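Flurnell greengrocer to stay open until August

Flurnell's last greengrocer has been given a new lease of five months, after 1,281 people signed a petition against its closure.

Godoy's, on the corner by the bus stop, was due to shut at the end of March. The landlord, Bodetti, agreed the extension on 02/03/2024 — the rent stays the same.

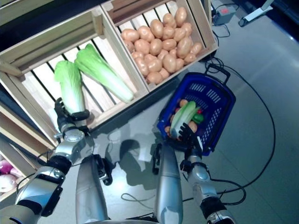 Marion Lamont said that five months was better than nothing, but that older people in the village still needed to know where they would shop in the autumn. The next nearest shop is in Jinden, 10 miles away, with two buses a day.

A public meeting will be held in the village hall.

5 comments

Related
Jinden bus times to change
Village hall roof repairs finished

Contact us | Back to top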